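Gasbridge Test Floor – Manipulation Readiness Inspection
Checklist with inspector comments
Date of inspection: 10 May 2023
Area: dining and table-service station
Project: Sillomine household chores program

Purpose

This checklist is completed before a table-service task is released for unattended robot trials. It records whether the station is safe for staff and whether the chore itself is within reach of present equipment. Ratings are Pass, Pass with comment, Hold or Fail.

1. Floor and walkways

1.1 Walkways clear of cables: Hold
Comment: Cables cross the floor on the left of the table, and a white cable lies in loops by the power strip on the right. A person can step over these. A mobile base cannot be relied on to do so. Route along the walls or cover before any wheeled unit enters the area.

1.2 Loose items removed from floor: Hold
Comment: Gray fabric item on the left side to be picked up. Soft items are a known cause of wheel jams, and the Furkus base has no means of detecting them at floor level.

1.3 Spare seating stored: Pass with comment
Comment: The two round-seat stools may remain if their position is marked. Stools that move between runs must be entered in the station log.

2. Table and objects

2.1 Table stable and level: Pass

2.2 Surface suitable for depth sensing: Hold
Comment: Glass over a patterned metal lattice is a poor surface for the present sensors. In the October trials the planner placed the tabletop at the height of the lattice on up to 93 attempts. A plain mat is acceptable as a temporary measure but does not answer the question of whether the machine can work in an ordinary home.

2.3 Smooth and rounded objects graspable: Pass with comment
Comment: Under human control, the gripper jaws hold the egg-shaped piece at the plate without difficulty. The operator sets the angle of approach and the amount of squeeze by eye and by feel. The Patwary controller does neither reliably at this time.

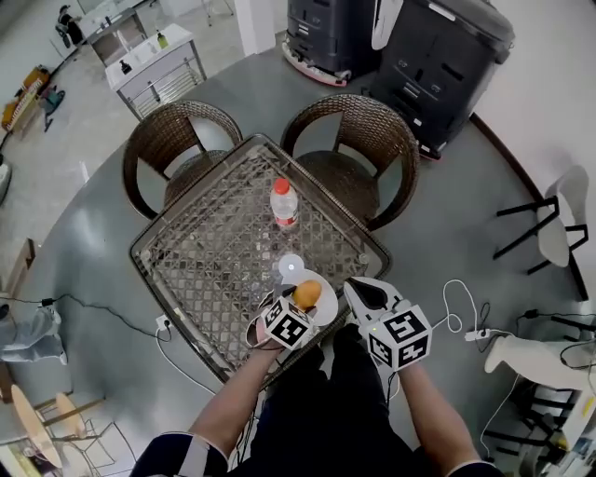 2.4 Clear containers: Hold
Comment: The clear bottle with the red cap is to be treated as a separate task. Detection of clear plastic on clear glass has not been shown to work at this site. Human-guided runs may continue.

3. Hand-held grippers

3.1 Marker cubes firmly seated: Pass
Comment: Check again after any drop, however slight. A cube that has shifted gives a false hand position for every run that follows.

3.2 Gripper cable has slack and does not catch on table edge: Pass with comment
Comment: Operators are to confirm slack at full reach before starting. The rim and the corner bolts are the likely places for a snag.

3.3 Jaw force limited: Pass
Comment: Limit verified on both units with the bench gauge. Repeat after 2000 closures.

4. Persons in the area

4.1 Other staff at safe distance: Pass with comment
Comment: Staff may pass behind the counters during hand-guided work. For powered-arm trials, the floor is to be clear of all persons except the operator, who shall hold the stop control.

4.2 Chairs do not block operator's exit: Pass
Comment: The wicker chairs stand on the far side of the table and leave the operator's side open.

5. Readiness of the chore

5.1 Place a single item on a plate: ready for supervised trial once Sections 1 and 2 are cleared.

5.2 Clear a full table: not ready. The sequence calls for judgment about what is to be kept, moved or thrown away, and no present system at this site has completed it without help.

5.3 Work around seated guests: not ready. Not to be attempted under this program.

Overall result: HOLD

Release for unattended trials is refused. Hand-guided work may continue under the existing permit. Items 1.1 and 1.2 are to be corrected before the next session – Items 2.2 and 2.4 are referred to the sensing group for a written reply within four weeks.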